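The Last Bin in the House

Most households have one. It may be a drawer, a basket by the stairs or a box on top of the refrigerator, but it does the same job everywhere. It takes in whatever doesn't have a place. A hairbrush goes in because someone was on the way out the door. A lid goes in because its pot or jar can't be found. A year later the container is full and everyone in the house has stopped looking inside it.

Lertchai Luangrath has been clearing out these containers for a living since he left the moving business. He works mainly in Bromness and the older streets on the Kakthorpe side of the river, where the houses have small closets and people tend to stay put for decades. By his own records he has sorted 924 of what he calls catchalls. He charges by the visit, and most visits run 2 hours.

He does not begin with the closets or the garage. He asks to see the catchall first.

"People get embarrassed about the garage," he said. "They aren't embarrassed about the junk drawer. So we start there and they find out it isn't so bad."

His method is simple enough that some customers wonder why they paid for it. Everything comes out at once onto a table or a sheet. The container gets wiped. Then each thing is picked up one time and given an answer: it goes to a room, it goes out the door, or it waits for its other half. Things that wait go in a paper bag with the month written on it. If the bag says December and it is now spring, the bag goes too.

The waiting bag is the part customers argue with. Lids are the usual reason. Luangrath says lids make up a bigger share of any catchall than any other item, ahead of pens, chargers and keys. A lid looks useful. It is clean, it is whole, and throwing it out feels like giving up on the thing it belongs to. He once worked with a couple in Kakthorpe who had moved the same glass lid through four apartments. The pan had been left behind in the first one.

Hairbrushes are a different problem. Nearly everyone owns more of them than they use, and they drift. A brush gets carried to the kitchen, to the car, to the front hall, and then another is bought for the bathroom. Luangrath has customers gather every brush in the house before deciding on any of them. The ones that stay get cleaned the same afternoon. He pulls the hair out with the end of a comb, works a little dish soap through the bristles and sets the brush face down on a towel overnight. A cushioned brush should not be soaked, he says, as water gets in under the pad and stays there.

Cups come third on his list. He means the odd ones, the single survivor of a set or the one that came home from a picnic. They get used to hold other things for a while, then they tip over, and after that they are just one more thing in the pile. His advice is to pick one to keep as a holder and put the rest with the dishes or give them away.

What the things are kept in matters less than people expect. He has seen handsome oak boxes full of dead batteries, and he has seen old metal bins, stained and scratched from years of shop use, that worked perfectly well.

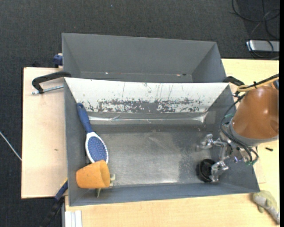
The store catalogs would have you think otherwise. Skullik, the housewares shop on the main street in Bromness, sells a drawer system for 300 dollars with a tray for every kind of small object. Luangrath has installed a few of them for customers and has nothing bad to say about the workmanship. But he has also been called back to those same kitchens. A tray with twelve sections needs somebody to remember twelve rules. Two sections, one for things that leave the house and one for things that stay in it, is about all a busy family will keep up with.

He prefers a wide, shallow container with sides that slope, so that small items slide to where they can be seen. He dislikes anything with a cover. He also suggests keeping it somewhere slightly in the way. A bin on the counter gets emptied. One in the hall closet doesn't.

Metal holds up better than wicker or cardboard and can be scrubbed. Rust stains on the inside can be rubbed down with a paste of baking soda and water and a nylon pad, then dried right away with a rag. Old stains may not come out all the way. If the surface is still flaking after it dries, line the bottom with a piece of shelf paper before putting anything in it that touches hair or food.

The secondhand counter at Espinoza, out past the rail yard, is where he sends customers who want a plain one. He bought his own there, and it sits on the bench by his back door. On the day we visited, it held a tape measure, a dog leash, some mail and a jar lid.

He picked up the lid and looked at it for a while. Customers range from college students to a retired machinist of 70, he said, and all of them hold a lid the same way, turned over, as if the size might be printed underneath.

He empties the bin on Monday evenings, after the trash has gone to the curb. He knows that is the wrong order. He has been meaning to switch it.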